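Dritine: what people pay for used toys

README, last touched 9 August 2022

Hi, and thanks for stopping by! Dritine is a table of used toy prices I copied down at yard sales, church sales and thrift stores in Karham and Flumham. I started it because I kept coming home wondering if I'd overpaid for a bag of wooden train track, and then it got out of hand (in a nice way).

There are 779 rows, one for each toy or bag of toys. Everything sits in one CSV file called dritine.csv, with a header row and plain commas. It opens fine in any spreadsheet program.

What's in the columns

There are 11 columns. The ones you'll probably use most:

town – Karham or Flumham, spelled out
place_type – yard, church or thrift
toy_kind – my own categories, see further down
asked – the price on the sticker, in dollars
paid – what I handed over, blank if I didn't buy it
complete – yes, no or unsure
notes – whatever I felt like typing

The rest are things like the row number and the month, and I think the names explain themselves. If a cell is blank, I either forgot to write it down or couldn't read my own handwriting. I never filled anything in later from memory. Please don't read a blank in paid as a zero, because there are real zeros in there too! People give things away at the end of the day, especially puzzles.

About toy_kind

I went back and forth on this more than on anything else. I ended up with 9 kinds: blocks, dolls, vehicles, trains, puzzles, board games, plush, outdoor and other. A wooden train goes in trains and a wooden truck goes in vehicles. A doll house goes in dolls. A sandbox truck goes in outdoor if it's big enough that I'd be annoyed to find it in the living room. I know, very scientific.

Blocks was the hardest kind to price. They almost never come as a set, you get them by the bag or the bin, and the sticker says "blocks $4" whether there are a dozen or enough to build a castle. For those rows I wrote the size of the bag in the notes column as small, medium or huge. If you want to compare block prices, please split by that first or the average won't mean a thing.

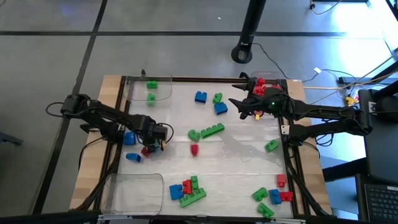
Toy blocks and clear bins on the worktable.

The complete column has its own troubles. For puzzles I only put yes if the seller swore to it or I did the puzzle at home later. For board games I checked the list inside the lid. For loose blocks I always put unsure, and I'd leave that column alone for them.

Things to know before you use it

I like trains and I don't much like plush, so there are way too many trains in here and not enough bears. Flumham also has only 2 thrift stores, and one of them prices everything by color sticker, so you'll see the same few amounts over and over. That's real, I didn't mess up the file.

I go out on weekends when the weather is decent. Winter is thin, and roughly half of the yard sale rows come from the warm months. I wouldn't use this to say anything about holiday prices.

Nothing here says who sold what. I left out street names and took out a few notes that described someone's porch a bit too well.

Cleaning it up

There's a small script called gape in the same folder. Gape looks for odd rows – a paid price higher than the asked price, a town spelled wrong, a kind that isn't on the list – and prints them out for you. It doesn't change anything. A couple of rows where I paid more than asked are correct (I rounded up at church sales and told them to keep the change), so don't panic when those pop up.

Using and sharing

Use it for whatever you like, school projects, charts, arguing with your brother-in-law. Just mention Dritine somewhere so people can find the file. If you spot a mistake, open an issue and give me the row number.

I'm hoping to add the big Karham church sale in September, and I'll put the new rows at the bottom so the old row numbers stay the same.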